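Zallis Block Runs: Frequently Asked Questions

Getting started

What is a block run?
A line of wooden blocks stood or laid one after another on a flat board, usually along a curve. Some people set them up to topple, some just like making the line. Most of the questions we get are about spacing, curves and boards, so those are covered first.

Do I need to buy the Zallis set?
No. Any wooden blocks will do if they are close to the same size and the corners are still sharp. Old nursery blocks with chewed edges tend to rock. If you are mixing sets, keep the odd ones for the ends of the line.

How many blocks are in the sets?
The small box has 199 and the large box has 307. Both come with a few spares in the lid. If yours arrives short, write to us at the Brurnotgate address with the code from the bottom of the box and we will post the missing ones.

What age is it for?
We put 8 on the box. Younger children manage short straight lines with help. Blocks are a choking risk for babies and toddlers, so put them away afterwards.

Boards and tables

Can I build on carpet?
You can, but standing blocks will lean. Short-pile carpet with a board on top is fine.

What sort of board should I use?
Anything flat, stiff and bigger than the line you have in mind. A worktop offcut or a large chopping board is good. Glued strip boards stay flatter than a single wide plank in our experience, though they can still bow if kept next to a radiator. Lay a steel rule across it before you start. If you can slide a sheet of paper under the middle, turn the board over and try the other side.

My board slides about. What can I do?
Put a piece of rubber drawer liner underneath. The liner is usually enough.

Should I oil or wax the board?
Leave it bare. Wax makes the blocks skate and oil marks the painted ones. Wipe it with a barely damp cloth and let it dry flat.

Making the line

Which end do I start from?
Start from the far end and work towards yourself so your sleeve doesn't pass over finished blocks. On a curve, set the two end blocks first, then the middle one, then fill in.

How do I get an even curve?
Draw it lightly in pencil, or lay down a piece of string and follow it. Turn each block a little from the one before. Gaps open up on the outside of a bend and people try to close them by squeezing the inside, which kinks the line. Leave the gaps alone and check the whole row from above when you have finished.

Do I have to use the whole board?
No, and the middle is often the worst place for a first try. A line down one side leaves you somewhere to rest your hand and put the spare blocks.
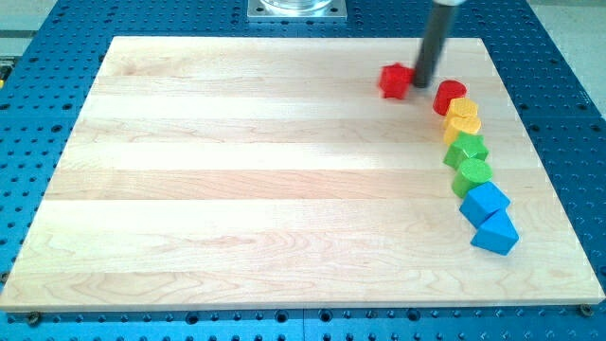

Block Runs Handbook, p. 11

The row of coloured blocks curves along the right side of a pale strip-built board. A bend as gentle as you can manage is best for a first attempt. Tighter bends are in the second half of the handbook.

Does the order of colours matter?
Only to you. For classes, Rutilio Arriaga asks people to decide the order before they place anything, as swapping a block in the middle usually means moving its neighbours too.

Can I glue the blocks down?
Please don't glue the ones from a Zallis box if you want to use them again. A dot of poster tack under each block will hold a display line for a week or so.

Care, spares and classes

The paint has come off on one corner. Is it safe?
The paint is water-based. Sand the corner lightly and carry on, or send it back for a swap.

Where can I get the handbook?
It is in the large box. It is also sold separately at the Ayala shop and by post.

Do you run classes?
Yes, at Braltport, from September to July. Boards and blocks are provided. Bring a cushion if you prefer to kneel. Under-8s need an adult with them.

Can I bring my own blocks to a class?
Yes. Mark them underneath in pencil first.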